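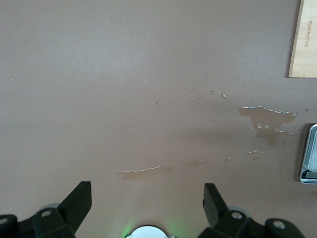
I've been wanting to write about Trarkar for months, and as of this week I can, because the write-up is finally off our desks and the numbers have stopped moving. Short version: we've been teaching an arm to judge how far it is from a surface using nothing but the small colour camera at its wrist, and it works a good deal better than I'd have bet on in April!

Some background for anyone who drops in here mainly for the gardening posts. If you want a robot to wipe a table, or set something down gently, or reach up and meet the underside of a shelf, it needs to know where the surface is to within a couple of millimetres. The usual answer is a depth sensor. Depth sensors are lovely on a cardboard box and miserable on plenty of things in a kitchen. Clear liquid is the classic. The sensor either looks straight through it or gives you a hole in the map, and a plain matte surface with no pattern isn't much of a treat at close range either.

Rongrong Kang, who started the whole thing, had a different idea. When you put a cup down in a dim room you get a lot from its shadow. As the cup comes down the shadow tightens up and slides in towards the base, and at the moment of contact the two join. Her question was whether a network could learn that by itself, from short runs of wrist video, if we only told it the one thing we can measure cheaply: the instant when the force reading jumps.

So that's the method, more or less in full. The arm moves towards something, slowly, along a straight line. We record the video and the force. When the force passes a threshold we call that zero, and then we work backwards through the recording and label each image with how far the wrist still had to travel. No one draws boxes or outlines. You get a distance label on every image for free, and the arm can go on collecting them while you have lunch (we did, often).

We collected 376 approaches in the end, which by today's standards is tiny. Of those, 203 were downwards on to table tops, and the rest were sideways or upwards. The upward ones were Hubert Kuster's contribution and I argued against them at first. I thought they'd just be a muddle: strange light, cluttered backgrounds, surfaces you never normally look at. He kept saying that if the network only ever saw tables from above it would learn "tables from above" and we'd fool ourselves. He was right, and I've bought him a cake.

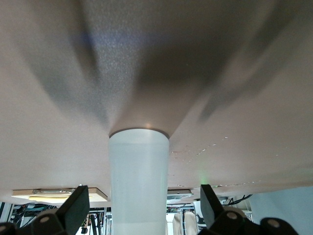

Upward approaches turned out to be the best teachers we had. The overhead light never falls directly on the side you're reaching for, so everything the camera gets is bounced light and soft shading, and the network has to make do with that. It's a lot to make do with, though! With a white cylinder standing up between the fingers and a plain cream surface over it, there are streaks of shadow all running in towards one place, and a pale patch shaped like an upside-down cone around the top of the cylinder. I can't tell you by eye whether those last few millimetres have closed or not. The network's guess was usually within two millimetres of the force reading, and when we blurred out the shading in a test copy of the data its error went up nearly fivefold. Blurring the clutter in the background hardly changed anything. I ran that comparison three times over because I didn't believe it.

The part I'm most excited about is liquid, and it's the part we planned least. We had put clear spills on the table as a nuisance, to see how badly they would upset the distance estimate. They did upset it a bit. But when Rongrong looked at which bits of the image the network was leaning on, the edges of the puddles were lit up like a coastline on a map. It makes sense once you think about it. A puddle has a rim that curves, the curve throws a thin bright line back at the camera, and that line shifts as the wrist moves in a way that a scratch or a stain on the table doesn't. Little droplets do the same thing as single points.

We added a second output to the network, a plain "liquid here / no liquid here" map, and trained it on only nine hand-marked sequences. I know, nine! It found the main puddle in nearly every test run. Long thin streaks were harder, and faint smears with barely any rim were mostly missed. Shiny metal objects near the spill also gave us false alarms, kitchen scales especially, until we let it look at a short run of images together and compare how the glints moved.

What it can't do yet: dark surfaces are poor, because there's not much shadow to read. Two strong lamps at once confuse it, giving every object a pair of shadows, and the estimate hops between them. Speed is a problem too. Above a gentle crawl the images smear and the whole thing gets vague at just the moment you want it sharp. And I should say that all of this was done in our own room at Trisow, under our own lights. The people at Fankhauser have offered us a week on their benches, which have windows on both sides, and I fully expect that to hurt.

A few of you asked last time whether the lights on the gripper itself are a problem. There's a green glow down by the fingers and yes, it spills on to whatever is nearest. We meant to tape over it. Then Hubert pointed out that it gets brighter on a surface as you come closer, so the network may well be using it as a tiny torch. I'd like to test that properly before I say any more, with the tape on and off and the same path each time.

Next up is wiping. Knowing where the puddle is and how far down the table is gets you most of the way to a cloth stroke that presses evenly, and Rongrong already has a first version that follows the rim inwards in a spiral. It's slow and a bit fussy and I could watch it all afternoon. I'm giving a talk on the whole project in Jondovham next month, so if you're coming along, do find me afterwards, and bring awkward questions about lamps.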